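Keeping a Pair of Grippers Honest

The hand-held grippers at Jistley come off the shelf at 8 a.m. and go back with more play in them than they had the day before. Each is a simple tool. A handle, a body, a linkage on each side, two jaws, two pads. The operator squeezes, the jaws close, and a camera on the tool records what the jaws meet. The recordings are used to train an arm that will later do the same job alone, so any slop in the tool ends up in the data.

Jistley runs its grippers in pairs, one per hand, and services them in pairs. The schedule was written with Cloutier, the machine shop that cuts its replacement links, and it is kept on a card inside the lid of each case. A pair is stripped every 1000 grasps. Between strips it gets a short check at the start of each shift.

The short check begins with the pivots. The jaws are opened fully and each one is rocked sideways by hand. Movement at the tip means a worn pin or a worn hole, and the two are told apart by swapping in a new pin. If the rocking stops, the pin is thrown out. If it does not, the link goes back to Cloutier. Pins are never packed out with tape or glue. Shops have tried it, and the tape creeps into the joint within a shift.

Next are the pads. These are soft and have fine ridges on the gripping face, and the ridges round off first near the tip, where small objects are held. A worn pad still picks up a cardboard box without trouble. It will drop a grape. For that reason the pads are judged by feel with a thumbnail and then by a trial on small, smooth items. At Jistley, pads on the fruit work last 284 grasps on average before the tip needs attention. The two pads on a tool are changed together, even when one looks fine, so that the jaws meet on the centerline.

After new pads go on, the opening has to be set again. The jaws are closed on a flat gauge and the stop screw is turned until both pads touch it at the same moment. If one arrives early, it pushes the object toward the other before the grip is made. On a heavy part this shows up as a small scrape. On a plate of round fruit it shows up as fruit on the floor.

The camera comes last. Its mount is checked for tightness and the lens is wiped with a dry cloth. Then the operator records a still view with the jaws open and compares it with the one saved at the last strip. Both tips must sit at the same height in the view, with the same clearance on each side. A mount that has slipped will pass every other check on the card - and spoil the whole session.

The final trial uses real objects in an ordinary room. A bare bench under even light tells the crew very little about pads that will be closing on shiny skins over a printed cloth.
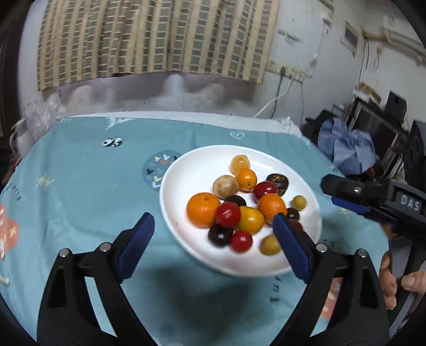

Mixed fruit on a white plate, with the ridged blue pads open and a second gripper at right.

The trial is run with the small pieces first. A citrus fruit is easy to hold and hides a weak pad. Small, glossy fruit gives the pad less to work with, and if a piece rolls twice in a row the opening is set again.

Jistley keeps 2 spare pairs ready and a bin of 300 pins, sorted by length. Used pads go into a bag marked with the tool number and stay there until the next strip.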